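Section 5. Gathering Your Pushing Examples

By now the arm should be bolted down, powered up and talking to the Listent recorder. If it isn't, please go back to Section 3 and take your time with it, as everything from here on leans on that work. Gathering examples is the part most people end up enjoying, so put the kettle on and settle in!

5.1 Getting the table ready

1. Fasten the board to the blue table and give each bolt a gentle tug. A board that creeps even a little during a session will spoil the whole batch, and you won't notice until training.

2. Fit the pushing rod into the wrist collar and snug it up by hand, then a quarter turn more with the key.

3. Open Rillel, choose New Session, and type in your name and the name of the board. "Board 2, Tapsell room" is fine. "Test" is not, and we have a great many sessions called "Test" already.

4. Lower the rod with the jog buttons until it hovers just above the wood, then press Set Floor.

CAUTION: Keep your hands off the board whenever the amber light is on. The arm moves slowly, but it doesn't know you're there.

5.2 Recording

5. Set the blocks out on the board. Mix them up as you please, and do let some of them touch. The learner needs crowded layouts every bit as much as it needs tidy ones, and if you only ever give it blocks with plenty of elbow room it will be lost the first time a star gets wedged against a triangle.

6. Read the instruction on the Rillel screen out loud before you take hold of the controller. It sounds silly, I know, but it catches a surprising number of mix-ups between the two stars.

7. Press Record, guide the rod through the push, and press Record again when you've finished.

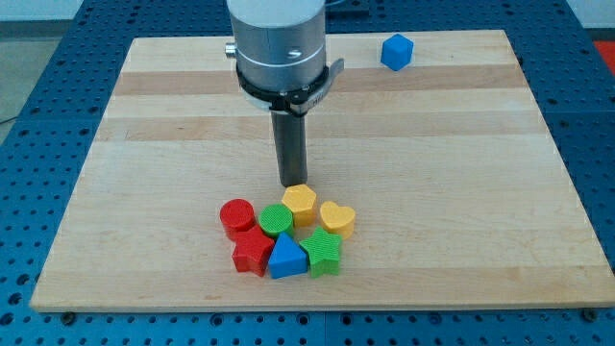 8. If the push went wrong, keep it anyway and mark it Missed. Wendelin Strebel went through all 3,498 examples in the first Flerkcombe set and found the missed ones well worth having, especially where the person slipped off a corner and came back around for a second try.

9. Shuffle the blocks by hand after every 5 pushes, once the amber light has gone out.

NOTE: Rillel saves to disk after 256 examples or when you close the session, whichever comes first. Please don't pull the plug to go to lunch.

Section last revised Aug 8, 2018.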